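Sisatora floor runs: the gallery

Hi again! A few of you asked what our test space looks like from down where the robot works, so I finally put a page together. Sisatora is our little project on teaching a mobile arm to find its way through everyday clutter, and the wrist camera is the only sensor we let it use - no map, no ceiling cameras, no cheating.

Start of the aisle 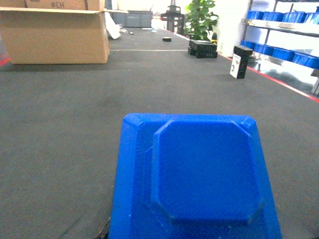
Carpet, an open cardboard box, a plant way down at the back and the shelves with the blue bins off to the right. I love this view because the blue gripper housing takes up so much of it, and the policy has to learn to look past its own hand.

What we were trying to find out

Our question was pretty simple: does a robot get better at clutter if you practice in a tidy place first, or should you just throw it into the mess from day one? We recorded 464 practice runs, driven by hand, and split them between the two. Then we trained one policy on each half and one on the whole pile (the Zultach model, if you've been reading the older pages).

How it went

The messy half won, and by more than I expected! It finished 23 more of the test runs than the tidy half did. The whole pile did best of all, but only by 3 runs over messy alone, so I wouldn't hang much on that gap yet.

Shiny floor was the sore spot for all of them. Carpet is easy going, but reflections pull the policy off course, and it slows down and dithers - you can almost hear it thinking. I tried darkening the training frames and that helped a bit with the dithering. It also made the tidy policy worse on carpet, which I still can't explain.

Coming up

Next round is in August, with the Essien gripper (narrower, so it hides less of the floor) and a fresh set of objects. I'm also going to label the 2061 frames where the policy stopped dead, so if you like clicking on boxes for hours, drop me a line and I'll send you a batch.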